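Okay, small thread about testing books and the team I joined in March, since a few of you asked what I've been up to.

We make scheduling software for clinics. The product is called Nirnent, and when I showed up it had 730 automated tests and a build everybody ignored. Red in the morning, red at lunch, red when you went home.

I asked Svenja Rothe which failures mattered. She pulled up the list and pointed at two of them without even scrolling. The rest, she said, were "weather."

So I did the thing I always do when I'm new somewhere and started reading tests before code. You learn so much about a team that way! Ours had names like testBooking2Final and testBooking2FinalB. I've written worse, so no stones from me.

28 of them had no assertions at all. They logged in, clicked around, logged out and passed. I kind of loved them. I deleted them anyway (after asking!).

Then the sleeps. Oh, the sleeps. We had 101 places where a test just sat and waited a fixed number of seconds and hoped the page had loaded. Gudrun Gerlach and I paired on those for most of two weeks, swapping each one for a wait on something real, like a button turning active or a row showing up in the table.

Pairing with Gudrun is a treat, by the way. She talks out loud the whole time and she will not let you rename a thing twice in one hour.

Somebody asked which book helped. Mostly an old paperback by Masberg on working with slow test suites, chapters three and four. Skip the tools chapter, it's all stuff you can't download anymore. The bit on sorting tests by what they'd cost you if they lied is worth the price by itself.

I also tried the Teuber book everyone keeps handing me. Couldn't get past the diagrams. If you liked it, tell me where it picks up and I'll give it another go. 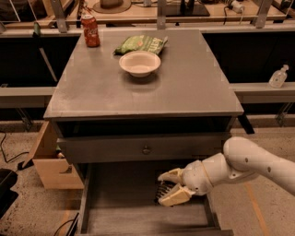 Anyway, the build. Full run used to take so long that people pushed their changes and went to lunch. Now it's 30 minutes, still slower than I'd like, but folks do look at it. Last week Svenja reverted her own change before I'd even noticed the failure. I nearly hugged my monitor.

Next up is the Mellier import, where we read appointment files from an older system and every clinic has its own idea of what a date looks like. I've got a folder of sample files and no plan yet.

If you've tested ugly file imports and have a trick you like, send it my way. I'm leaning toward one tiny test per weird file, named after the weirdness.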